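Tralenside Handling Group
Minutes of the gripper comparison meeting, 22nd June

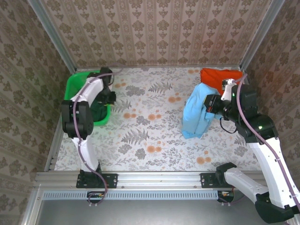 Cloth cell with both arms over the work surface, right gripper at the light blue cloth.

Present: Ximeng Lü (chair), Xiaoyan Feng (minutes), two from controls, one from purchasing who had been told it would be short.

1. Minutes of the last meeting
Agreed, after the word "catastrophic" in item 4 was changed to "untidy". Controls asked for it to be noted that they had preferred "catastrophic".

2. Gripper trials
Ximeng reported on the cloth picking trials. Each of the two candidates, the Stekis and the Oseo, has now had its 500 picks on the same set of cloths. The Stekis missed 34. The Oseo missed 156, and Ximeng asked the meeting not to read too much into this until she had finished speaking.

Most of the Oseo misses came on folded cloths, where it tends to take the top layer and leave the rest behind. On single layers there is little between the two. The Oseo is also the quieter of the pair, a point in its favour for anyone who has to sit next to it. Xiaoyan, who sits next to it, agreed.

The Stekis has a fault of its own. It grips well and lets go badly. Cloths released over the bin have a habit of hanging on by a corner and coming back with the arm. These were scored as successful picks, there being no column on the sheet for a successful pick that comes home again. Controls felt there should be such a column. Ximeng said the sheet was already wider than the screen.

Agreed: add the column. Drops to be scored separately from picks from now on, and the Stekis runs to be scored again from the logs.

Action: Xiaoyan.

3. Wrist cameras
The present sensor position gives a good view of the cloth until the gripper gets near it, at which point it gives a good view of the gripper. Moving the bracket back was discussed. So was tilting it. So, at some length, was whether it had been tilted already and by whom. Left as it is until the rescoring is done, so that only one thing is wrong at a time.

4. Controllers
The Song controller was tried on both arms for a week. It plans smoother paths than the old one and takes longer to think of them. Controls described the pause before each move as "thoughtful". Purchasing asked whether thoughtful could be made to go faster, and was told yes, with the dearer licence.

There was a longer talk about keeping the arms out of each other's way. The shared zone in the middle of the surface is at present given to whichever arm asks first, and the left one asks more often. Ximeng would like turns. Controls would like a proper look at the timing before anyone promises turns.

Action: controls to bring timing plots, with the axes labelled.

5. Cables
Xiaoyan asked again for a decision on cable runs. Clips are to go on at the same spacing for both arms, and the slack at the wrist is to be checked at full reach before any long run. Carried without discussion, the first item this year to manage it.

6. Patterned sheet
Controls asked whether the botanical sheet should be swapped for a plain one. Ximeng was against: the cloth finder has to cope with a busy background sooner or later, and results on plain white would flatter everybody. A plain sheet will be used for one short run as a baseline and then put away.

Action: Ximeng.

7. Any other business
Purchasing needs a choice of gripper by November. Purchasing was thanked and asked which November.

Next meeting once the rescored figures are out. Xiaoyan to circulate them beforehand, and members to read them beforehand.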